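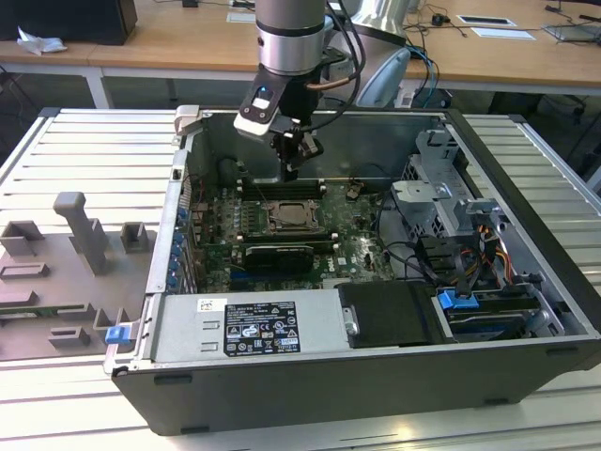 Opened desktop unit - bench inspection checklist
Losorthorpe repair room, February
Checked by: Rekha Warrier
Second check: Konrad Kaczorowski

1. Mains lead unplugged before side panel removed
Yes. Lead tagged and hung on the wall hook.

2. Unit stable on bench
Yes. Lying on its side on the slatted table. Keep screws in the tray, they drop through the slats.

3. Side panel stored flat, edges checked for burrs
One rough corner, filed. K.K. has seen it.

4. Power supply label present and readable
Yes. Rating copied to the job sheet. Do not open the supply casing under any circumstances.

5. Power cables - insulation, pinch points
No cuts found on the yellow, red or black leads. Bundle next to the drive cage to be tied back before the panel goes on.

6. Processor socket
Retention bracket to be left alone unless the job sheet calls for a processor swap.

7. Memory
Reseat and check both end clips. Wrist strap on.

8. Graphics card
Seated. Bracket screw was missing, replaced from the Unell spares box.

9. Blue clips and release tabs
All move freely. Do not force the drive latch - 2 came back broken last month.

10. Hard drive
Customer data. Stays in its bay until Heikki Koivisto has signed the backup form.

11. Dust
Light. Vacuum only, no compressed air indoors.

12. Wait time after unplugging
Sheet says 4 minutes. Rekha asks for 6 on older units. Konrad agrees, sheet to be changed.

Result: pass, with item 5 open.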